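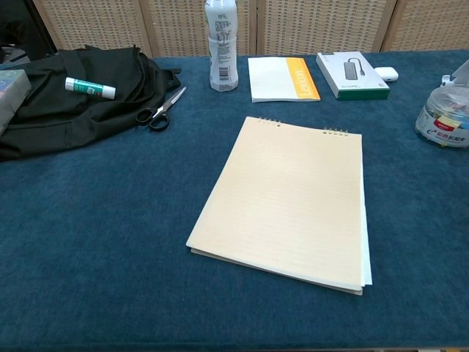
Station Kits and Packing Tables: Progress Report, Second Period

4 min read

Prepared for: Jytte Mikkelsen, grants office, Bisgaard
Prepared by: Rosaire Doucette, Plistdale
Date: Wed 6 February

1. Scope of this period

The grant covers the design, packing and delivery of stationery kits for the study rooms at Plistdale and Cillby. Work in this period was limited to three items: the table surface used for sorting and packing, the contents list, and the packing sequence. Delivery to Cillby is reported under section 5. Furniture purchases were closed in November and are not covered again.

2. Table surface

The packing table is covered in a teal-blue velvety fabric. The previous surface was bare and light in color, and paper items were hard to pick out against it. On the new cover, a cream notebook page or a white glue stick can be found at once. Black items are less distinct, and the black fabric bag has the lowest contrast of anything in the kit after the scissor handles. We do not propose a second color change on that account.

The nap holds flat items in place. Notebooks set down at an angle stay at that angle and have to be squared by hand before they go into the bag. The cover picks up paper dust along the front edge and is brushed at the end of each session. Mikkel Kirkegaard has asked whether it can be washed. The supplier's care sheet allows cold washing only, and a test piece is on order.

A folding screen with woven rattan panels stands behind the table. It separates packing from the reading area and stops small items from rolling off the back. It does not reach the wall at the left end, and the gap there is dark. Two pencils and one cap were recovered from the gap during the period. A low strip of board will be fitted.

3. Contents list

The list was revised once. The current version reads:

- Notebook, large, spiral-bound, ruled
- Glue stick, white body, with cap
- Scissors, black plastic handles
- Bottle
- Notepad
- Bag, black fabric, with strap loop

The pencil case was removed. It duplicated the function of the bag and made the packed kit too thick for the shelf at Cillby. The large notebook stays on the list in spite of its size. Users in the first period filled the smaller type too quickly, and Brynhildur Sveinbjörnsson, who runs the study room at Plistdale, reported several requests for replacements.

One open point concerns the spiral binding. The metal rings catch on the bag lining if the notebook goes in rings first. Packing with the rings toward the opening avoids this and has been written into the sequence.

4. Packing sequence

The sequence was tested over 7 sessions. In the earlier version the bag was filled last, after all items had been laid out in a row. This used the full width of the table and left no room for a second kit. In the current version the bag goes down first, on the left, and the notebook is placed in the center. The glue stick and scissors are set on or beside the bag until the notebook is checked.

The notebook check covers the ruling, the rings and the page edges. Pads with loose lower pages are set aside. Up to 4 pads per carton have been set aside so far. The supplier, Amard, has agreed to credit them.

Scissors are packed closed, blades down, along the side seam. The glue stick goes in last with the cap tight. Oluf Frandsen checked a sample of finished kits and found two with the cap not fully seated. Both were corrected.

5. Delivery

A total of 85 kits were packed in the period. Of these, 23 went to Cillby and the rest are held at Plistdale for the spring intake. Cillby has confirmed receipt and has asked that later cartons be labeled on the short side.

6. Next period

- Fit the board at the left end of the screen.
- Wash-test the sample of table fabric.
- Obtain a price for a notebook with a stiffer back cover.
- Relabel the cartons held at Plistdale.

No change to the budget is requested. The credit from Amard will be shown as a separate line in the next statement of costs.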